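Nustater Pick Kit review: great with cardboard, at war with clear shelves

Posted Apr 20, 2022 in Bench Tools
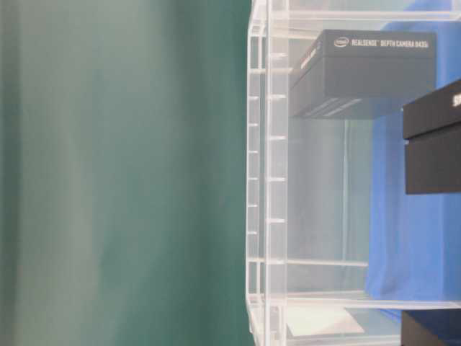

Will the Nustater Pick Kit work with a transparent shelving unit?
Only after you've typed every shelf height in by hand, and even then I'd keep a finger on the stop button.

The kit is a small arm, a depth sensor, a mounting plate and a license for Bikgate, the software that plans the moves. You point the sensor at your shelves, run the scan wizard, and the arm fetches boxes. My shelves are clear acrylic with slotted uprights, bought years before I had any plans to automate them. In room light, a box in the middle of one looks like it's floating. I found that charming. Bikgate took it literally.

The scan finished without a single warning and produced a lovely model of some boxes hanging in space. There were no shelves in it. The first pick went straight up from underneath, at full default speed, through a panel Bikgate was sure didn't exist. The panel cracked from the front edge to the rail. The arm kept pushing for what felt like a fiscal quarter and then threw error 54, which the manual defines as "unexpected contact." I'd expected it slightly more than the arm had.

What bothers me most is the force limit. It ships switched off. The setting lives on page 47 of the manual, under "Advanced Comfort," next to the one for the startup chime. Anything that swings an arm around near people should have that on from the first minute. A hand under that shelf would have been treated the same way as the acrylic.

Support answered in 13 hours and was polite. Their advice was to put painter's tape along the front edges and lay paper on the shelves so the sensor has something to see. The tape did help. The scan then found most of the edges, missed the uprights completely, and planned a very confident path through one of them. I caught that in the preview, which you should always run and which the quick start guide never mentions.

What finally worked was the keep-out zones. You enter a block for each shelf and upright, with a bit of margin, and the arm behaves. It took me an entire evening, and moving one shelf by one slot means doing it again.

The rest is good. On my old steel rack the kit hardly missed a box. The suction cup holds well, the cables are long enough, and the arm is quiet enough to talk over. I tried a Mabuza sensor last September on the same acrylic and it did no better, but the Mabuza software at least asked me whether anything in view was transparent.

Pros: quick on solid shelving, quiet, decent support
Cons: blind to acrylic, force limit off by default, chime
Score: 6 out of 9 on our usual scale, or 3 if your shelves are clear

Replacement panel is on order. I'm getting it in white.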